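Agathe Baudry
August, after supper

Search this diary
Go

The heat has taken the bedroom and I have surrendered the rest of the house to it by installments. I went to bed at a reasonable hour last night with a wet washcloth on my forehead, like a consumptive in a bad novel, and got up again when the washcloth was warmer than I was. So today was given over to the room. I'd been threatening it since June.

Albane called while I was still drinking coffee and asked what I was doing with myself. I said I was going to strip the bed and sort out the pillows. She said, "All day?" Albane has a cleaner and a mattress from Misholm that cost 899, and she has mentioned the price to me on three separate visits, so she knows very little about how long a bed can take.

The green mat is back on top and I won't hear a word against it. Ekua gave me hers to try for one night two summers ago and I was a convert before breakfast. It's cool on the back of the legs, it doesn't cling, and the only drawback is that you wake up with the weave printed on your cheek and have to stay away from the front door until ten. I put it over the blue sheet with the white pattern. The Tazi catalog calls that sort of thing "coastal." We are 162 miles from any coast.

Then the patterned things. Every summer I decide that I own too much patterned cloth, and every summer I get it all out, look at it, and put it back. I like a room with one red diamond on a big plain wall. I also like a bed with four arguments going on at once. Timothée says these are two different people and that he'd prefer to be told in advance which one he is visiting.

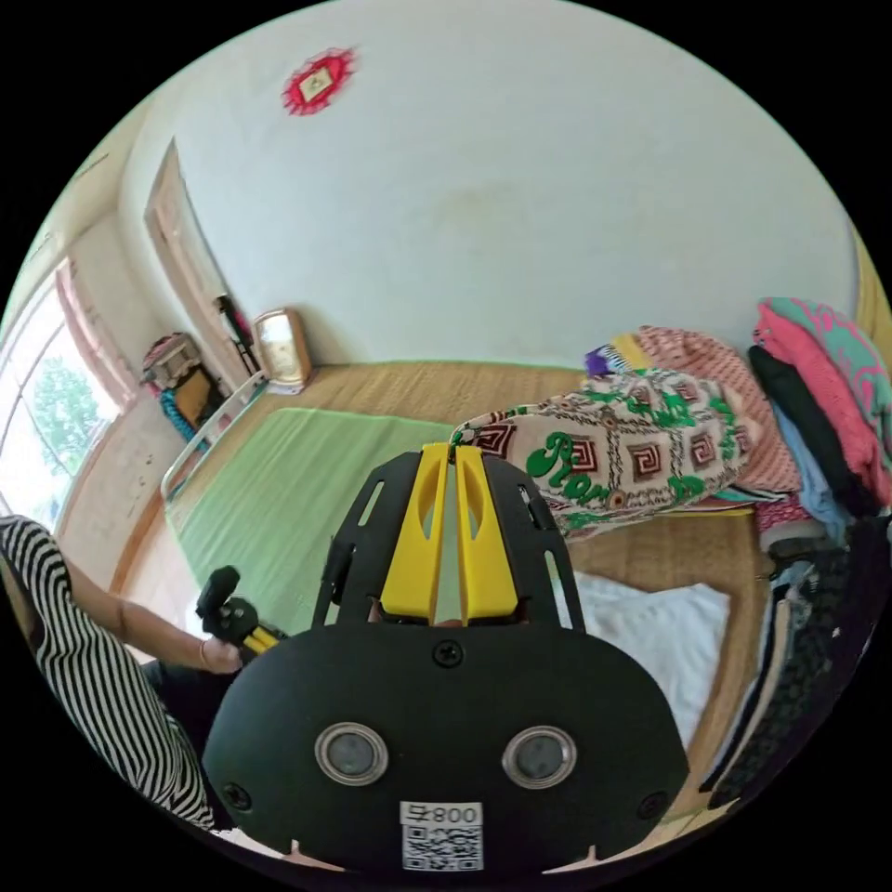
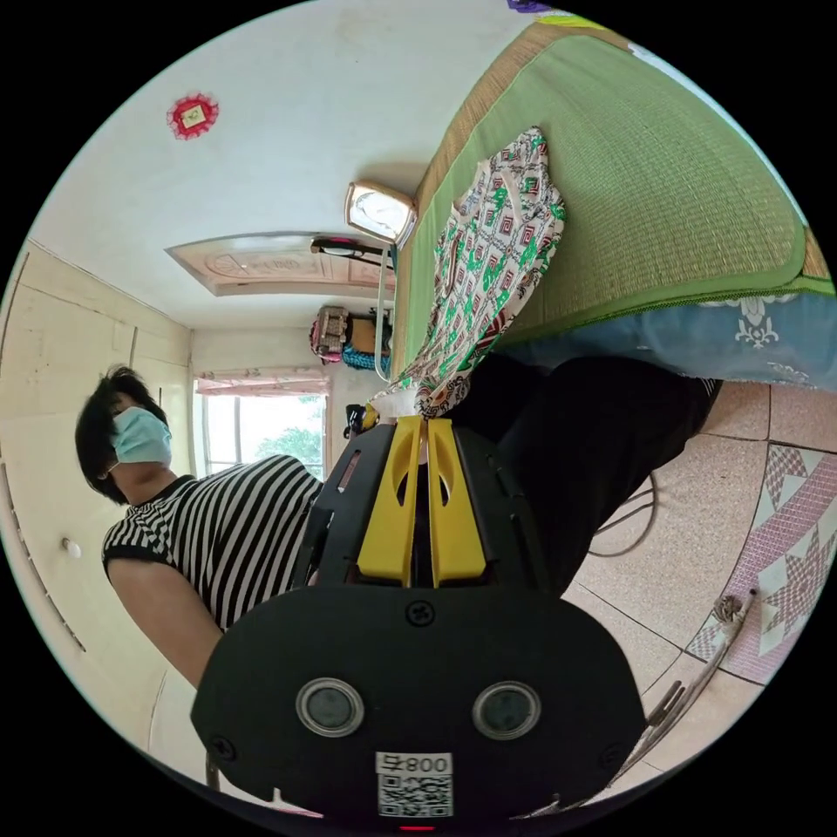 The wall needs washing, or painting, and I know it. I have known it for so long that the smudges are practically family. Aurélien came by in the spring with a Bremia color card and held it up in several places, breathing through his nose, and told me that what I wanted was a white called Oat. I told him I already had a white. He said, "Do you, though?" and left me the card. It's in a drawer with the warranty for a fan that died the week after the warranty did.

Lunch was a tomato over the sink. I'd meant to have it sitting down.

In the afternoon I did the shelves, by which I mean that I moved the things from the bottom to the top and dusted whatever had been under them. I found the Clukurow puzzle, 576 pieces of a harbor at dusk, most of them sky. Ekua and I started it the winter her boiler went and gave up at the boats. I put it by for her – she says she has the patience now, and I say she has forgotten what the sky was like.

Also found: one earring, the good scissors, and a letter to the water company that I remember being very pleased with and evidently never mailed. I read it through standing up. It's still good. The complaint is out of date, but the second paragraph could go to almost anyone.

It's gone nine now and there's a bit of air coming in, enough to move the leaves and not enough to do anything for me. The dog across the way has started up. I have the mat to lie on and a library book I don't like, due back before the end of the month, and I'm going to give it two more chapters. Must ring Albane and tell her yes, all day.

Contact | Copyright Agathe Baudry | Back to top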